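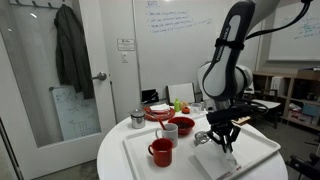

Brynjólfsdóttir, Lead Author
Manipulation Research Group, Skoltirska Institute

4.2 Tray Clearing in Clutter

We tested the policy on a round table holding a large white tray with mugs, a red bowl and other tableware. The arm and gripper used at the Britville site are shown in Figure 3, with the fingers over the right half of the tray. Training drew on 3632 demonstrations, of which 785 were collected at Britville and the rest at Festitz.

Each trial started from a new layout. Objects outside the tray, such as the red plate with its folded napkin, were left in place as distractors. A trial was scored as a success only if the target object was moved and no other object tipped over.

The policy completed 145 trials without help. Most failures involved mugs with a utensil standing inside – the handle changes the outline of the mug, and the planner often chose a grasp too close to it. Cloth items were the second main source of error. Limiting the approach angle to 11 degrees from vertical reduced both kinds of failure but made each trial slower.

Figure 3. Table setup at the Britville site. Top: gripper above the tray. Bottom: a layout with a folded towel and a lidded pot on the tray, and a wooden activity board overlapping its near right side. 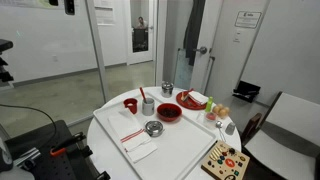
4.3 Effect of Camera Placement

We repeated the trials with the side view removed. The success rate fell most for objects standing behind the bowl.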